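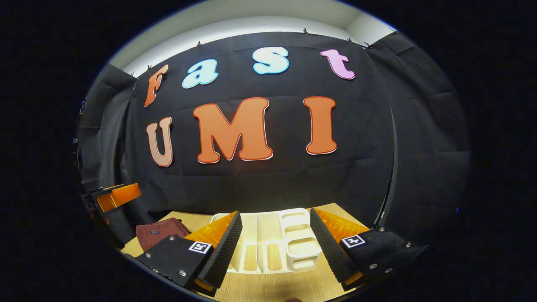

What time should you get to a show if the ticket says doors at seven?

Seven-thirty, if you care about the opener. Quarter to nine, if you only want the headliner and you don't mind standing behind a tall man in a backpack.

I have given this answer to enough coworkers now that I may as well put it on the blog, along with everything else I have to say about going to see Brilora at Urum on Friday, where I followed my own advice and got there at ten past seven like a person meeting a train.

If you don't know Urum, it used to sell carpet. It holds 350 people, and I can confirm that it holds them about as comfortably as a bus would. The stage is at the narrow end. The bar is at the other narrow end. The bathrooms are halfway down the left wall, so that at any given moment a third of the audience is trying to pass sideways through another third while saying sorry. I love it. I have seen more good shows there than anywhere else in the city, and I've lost two scarves and most of the high end in my right ear.

Brilora, for those who missed the first time around, put out one record I played until my roommate asked me to stop, and then a second record I also played, with headphones. Then they took a long break, during which the singer taught middle school and the bass player made very expensive pizza. Now they have four new songs and a tour. The new songs went up in January with no announcement at all, which I would call confident if I hadn't also missed them for six weeks.

I bought my ticket on Rinus, the app the venue switched to last year. I have complaints about Rinus. The ticket was priced at a number I thought was fair. Then there was a service fee, and then a facility fee, which I assume goes toward the upkeep of the carpet warehouse, and then a fee for delivering the ticket to my phone. My phone was already in my hand. I was looking at the ticket. I paid all of it, naturally, and then got a cheerful message asking whether I'd like to insure myself against not going.

Quentin Le Goff was supposed to come with me. Quentin and I have been going to shows together since we were both young enough to think earplugs were for other people, and he has a fairly strict policy of agreeing to everything and then checking his calendar. On Thursday night he checked his calendar. So I had a spare ticket, which Rinus will let you resell, for a fee, at a price that Rinus suggests, to a buyer who also pays a fee. I gave it to my downstairs neighbor. She stayed for three songs, texted me a thumbs up and went home to let the dog out. I still think it was a better outcome than the resale.

The opener was Krajewska. One woman, one guitar, a pedal she kept apologizing to. I'd never heard of her, and I want to be careful here, because people who write about openers always claim they knew from the first note, and I did not know from the first note. During the first note I was reading the beer list. The second song was slow and had a bit in the middle where she stopped playing entirely and just hummed, and the room got quiet in a way Urum does not get quiet. You could hear the ice machine. She waited for the ice machine to finish, and then she went on. It was the best piece of timing I saw all night, and that includes the drummer, whom I'll get to.

There were maybe forty of us up front for that. By her last song it had filled in, and the people who'd just arrived clapped very warmly for something they'd heard the end of. She thanked everybody, gave her name twice, and carried her own amp off. I bought a tape from her at the merch table. I don't own a tape player. She asked me if I did and I said yes, for reasons I've been going over ever since.

Then the gap. Can we talk about the gap? It was fifty minutes. I understand that drums have to be moved. I've seen drums moved. A person walks out and hits each one several times with a bored expression, and another person at the back of the room holds up a thumb, and they do this for every drum and every microphone, and then a third person comes out with a flashlight and puts down a towel and a set list. I'm fond of the whole routine. But at minute thirty-five everything was finished. The towel was down. The set list was down. We all stood and looked at the towel. The house music was playing a song by a band that sounded a lot like Brilora, which seemed rude.

A couple behind me used the time to break up, or to come very close. I won't repeat it, except to say that one of them had been told the show was seated.

And then they came on, and I forgave everybody, including Rinus. They opened with the first song off the first record, which is what you should do if you've been away that long. It's good manners. You can play me the new material once I've been allowed to yell.

The new material is good, by the way. Three of the four, anyway. The fourth has a spoken part. The singer spoke it with her eyes closed and one hand out, and a man near me said "okay" out loud, in a kind voice, and I can't improve on that as a review.

The drummer is new. Her name is Oratile Potgieter and she is the reason I'd tell you to go even if you never liked the records. The old songs used to drag a little live, and they don't anymore. She plays just slightly ahead of where you expect, so the whole band seems to be leaning downhill, and she does it while looking like someone waiting for a prescription. At one point the guitarist broke a string and had to go digging for another guitar, and she kept a pattern going by herself for what must have been two minutes, adding one small thing every time around. Nobody went to the bar. I have watched people at Urum go to the bar during a marriage proposal.

Some things I wrote down on my phone during the show, which I was able to read the next day:

"bass too loud, good"

"she changed the words in verse 2?"

"tall man"

"the hum part, look up"

"eat before"

The last one deserves to be taken seriously. There's no food at Urum except chips, and the taco place next door closes its kitchen at nine. I had eaten a banana at five-thirty. By the encore I was emotional in a way that I put down to the music at the time, and I have since revised that estimate.

The encore was two songs. I would have liked three, and I'd have liked the third to be the one everybody was shouting for, but they've apparently decided not to play it on this tour. The singer said so, very nicely. She said they'd played it so many times that it had stopped meaning anything to them, and a woman down front shouted that it still meant something to her, and there was a short standoff. The woman lost. I was on her side, and I still am, although I'll admit that I'd have complained just as much if they'd played it badly.

Getting home was the usual. The 506 stops across the street and the last one leaves at eleven-forty, so the end of every late show at Urum includes a small group of adults jogging. I made it. So did the tall man, who took off his backpack to sit down and turned out to have a second, smaller bag inside it. We nodded at each other. He'd bought the tape too.

I've now asked three people whether they own a tape player. My mother thinks there's one in the closet with the Christmas lights, and she's going to look when her knee is better. Quentin says he has one and can bring it over on Tuesday, so I've also ordered one online.

Brilora play two more dates before they go home, both in rooms bigger than Urum, and as of this morning there were tickets left for the second. Bring earplugs. If anyone was there on Friday and picked up a gray scarf by the left wall near the bathrooms, it's mine, it's wool, and it shouldn't go in the dryer.

Posted Sun 5 October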